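Bronwood Heritage Trust opens its Stone and Timber season this September

Bronwood is delighted to announce that its Stone and Timber season of talks, walks and evening classes will open in September, with 29 sessions spread across the spring and a very warm welcome for anyone who has ever stopped to admire an old wall or a well-cut plank and wondered how it all came together.

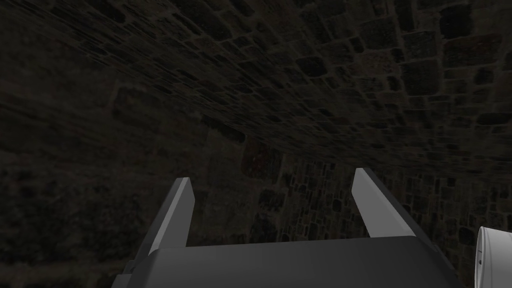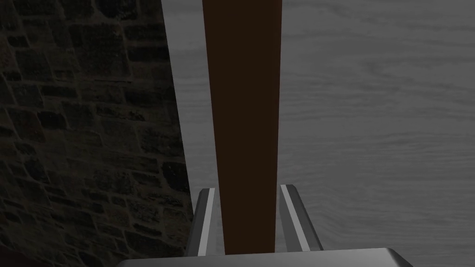 Stone first, then timber.

Yaneth Ñahui remarked that dry stone teaches you patience in a way timber never quite does, and that she would happily see every beginner spend a morning on the stone before picking up a saw. Her own class, the Hadora Wall Workshop, is limited to 16 places and tends to fill quickly, so do get in early if you've got your heart set on it.

The rest of the programme is every bit as generous. Sestska will host the carpentry evenings, starting at 6.30 pm with a cuppa and a chat, and the Jireš Library is lending us its reading room for talks on lime mortar, roof framing and the colours our grandparents painted their front doors - a favourite subject with our neighbours! Last season drew 1,613 visitors, and we'd dearly love to see many of those familiar faces again, with a friend or two in tow.

Bookings are open now at the Bronwood front desk, and the printed programme can be collected from there or from the Jireš Library during opening hours.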